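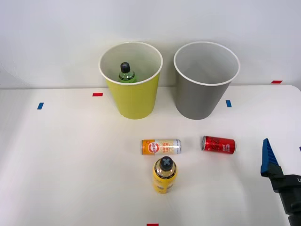
Sorting table with the yellow and gray bins, two cans and a bottle still to go.

Last updated: Dec 13, 2018
Posted by Isauro Trujillo

Annelies, Preben, all,

Answers to the budget questions below. I have put them in the order they were asked.

> From: Annelies De Haan
> I am trying to close the equipment plan before the end of December and the
> sorting line is the only item still open. The draft has one gripper set from
> Mulel at 2825 and a line that says "bins, tape, misc." with no amount.
> Please tell me:
> - is the 2825 for one set of fingers or for the whole gripper
> - do we need a spare
> - what is in "misc."
> - can any of this wait until the second half of the year
> Preben also wants to know if the containers we test with are a cost or if
> people bring them in.

The 2825 is for the whole gripper, body and fingers, with the mounting plate. Fingers alone are 200 a pair from the same supplier. I would like 2 extra pairs on the order. We wear through the ridges faster than I planned for when I wrote the first draft, mostly on cans lying on their sides, where the tips come down close to the tabletop. A second complete gripper is not needed if we have the fingers on the shelf.

"Misc." should be its own line with 300 against it. That covers more bins in the same shape as the ones we have, red and blue tape for the position marks, and a replacement top for the second table. Sem looked at cheaper bins from Bonda. They are fine, but they are taller, and every drop height would have to be set again. I would stay with the current ones.

The test containers cost us nothing so far. People leave their empties in the kitchen crate and we take what we want from there. The problem is that we get whatever people happened to drink that week. If Preben wants results he can compare from one month to the next, we should buy a fixed set of cans and bottles and keep it apart from the crate. That would fit under the 300.

What can wait: the second arm. Cuypers sent a quote and I have it on file, but one arm keeps up with the present list of objects and I can't justify the money yet. The conveyor from Oltitz can wait too. We have no place to put it until the back wall is cleared, and Tarık does not expect that to be done before summer.

What can't wait is the gripper order. Mulel holds the price to the end of the month and delivery is six weeks after that. The gripper on the arm now is the only one we have – if it fails in January we stop.

So for the plan, please enter:

Gripper, complete, Mulel – 2825
Finger pairs, 2 at 200 each
Bins, tape, table top, test containers – 300
Second arm – move to next year
Conveyor – move to next year, no amount

One thing I have not settled is who pays for shipping. The last order had it billed separately and it went to Sem's budget by mistake. Sem, can you find that invoice and send it to Annelies? She will want the code corrected before this one goes out.

Isauro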